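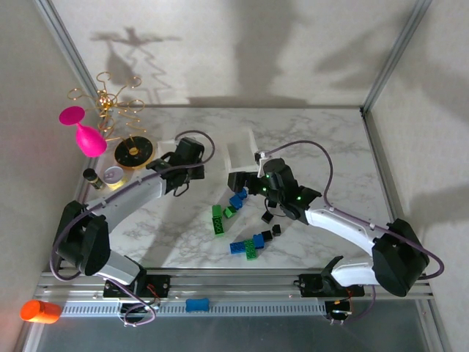 *Zoltán Sipos*

### 4.2 Sorting by colour

When we first began asking families in Stalgate how they put their building bricks away, we rather expected to hear about boxes and lids, and we were delighted to be told, at great and generous length, about colour instead. Of the 67 households that wrote to us, 37 sorted by colour at least now and then, usually in the slow half hour before tea. Size hardly came into it, so that large and small bricks of one colour, like the three green ones in Figure 2, would be kept happily together.

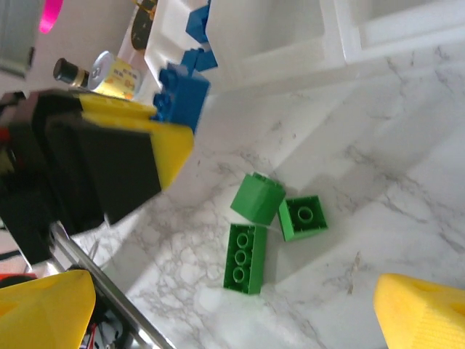 One mother wrote back that colour was all very well until a child wanted a particular small brick in a hurry, and that she had gone over to sorting by size in February. We take her point warmly, and return to it in the next section.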